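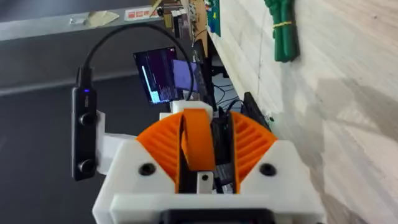 Purach lab reports gripper result, urges caution

BERNUTDALE, June -- The robotics group at Purach released results on Ikau, a method for training a gripper policy from wrist-camera footage alone. Across 1536 trials, Ikau completed 1252 grasps.

The group isn't calling that a breakthrough. All trials used one gripper design in one room, and the policy trained on 3311 demonstrations -- a lot of labor for picking up small parts. When the camera bracket was shifted by 5 millimeters, success dropped sharply.

Dlamini, the outside lab asked to repeat the work, has not yet matched the figure. Purach advises against citing it until then. Trial logs are available on request.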